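Bangera Tabletop Handling Set: Equipment Planning Notes

README, November release

Purpose

These notes accompany the Bangera Tabletop Handling Set and are intended for departments preparing an equipment request for a similar station. They cover the items the project paid for, the order in which they were bought, and the costs that were underestimated in the first plan. Questions about the recordings themselves should go to Anitha Kurup.

Contents of the set

The set holds 395 recorded episodes in 11 task groups. Bakery items were chosen for several groups. They vary in shape and surface, and they are inexpensive to replace.

Budget lines

Arms and grippers. Two arms were ordered together through Skilberg. Delivery took 12 weeks, and requests should be submitted with that lead time in mind. A parallel-jaw gripper was specified for the work on buns, braided loaves and baskets.
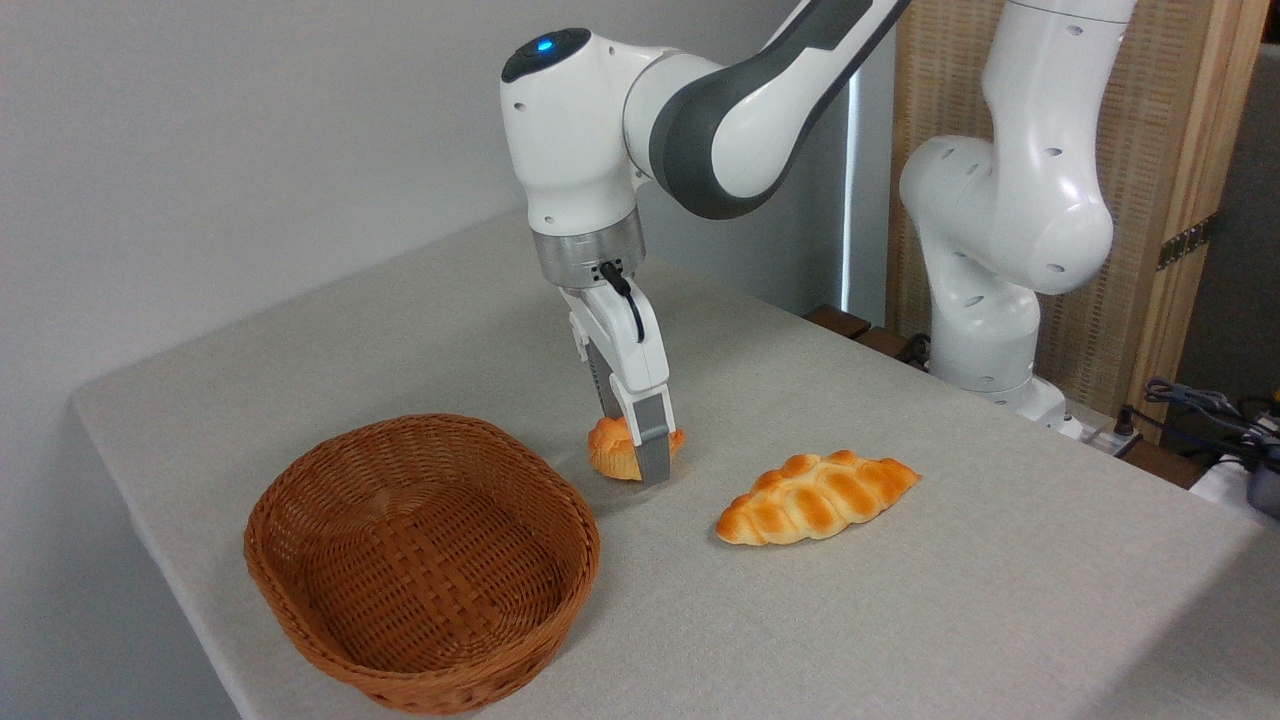

Table and surroundings. Allow for a table deep enough to hold both the work area and a second arm mounted at the side. Cloth covering, baskets and screens were charged to the consumables line, with a ceiling of 200 dollars per quarter.

Power and cabling. The first plan omitted this line entirely. Power strips, extension leads and cable guides should be priced at the outset, and the room's electrical capacity confirmed in writing by the facilities office.

Spare parts. Fingertips are treated as wear items. One spare pair per gripper is the minimum; Dinesh Sastry recommends two.

Purchases deferred

A wrist camera from Lolside was quoted but not bought. The request will be resubmitted in the next budget year.

Approval and contact

Requests under this plan are reviewed by Murali Kaimal and countersigned by Parvathi Venkataraman. Price sheets are kept in the Geto folder, file name station_costs, and are updated after each order.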